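Does a wrist camera alone hold up when people walk through the background?
asked by Mohsin Janjua

I'm reading up on imitation learning for a small packing project and keep running into papers that train on wrist camera views only. Our room is never quiet. Do you need to curtain off the table, or does the policy learn to ignore the rest? And how many demos before it stops being silly?

Kyung-hwa Wi
Curtains work. We used black ones. More demos is always better.

Heike Heitmann
Oh, I love this one, we spent all of May on it! Short version: leave the room alone and let the mess into your training data. Our set (we call it Darkum) has 3,678 demos of putting things into an open box, and we split it into a quiet half and a busy half. Same network, same training time. Tested with people walking by, the quiet-only policy got 8 tries out of 79. I was so happy to see a gap that big – it meant the fix was simply to mix both halves.
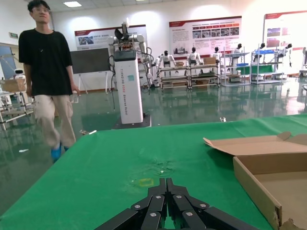
Two things helped on top of that. Put a tape mark on the cloth so your start position can be checked by eye, and randomly crop the top of the view during training, where most of the walking and the shiny floor show up. I'd start with a few hundred demos and plot the curve before collecting more. Please post what you get, I'd love to compare!

Deok-su Sun
Agree with Heike on cropping. Don't crop too hard though – ours lost the far side of the box and began dropping things short.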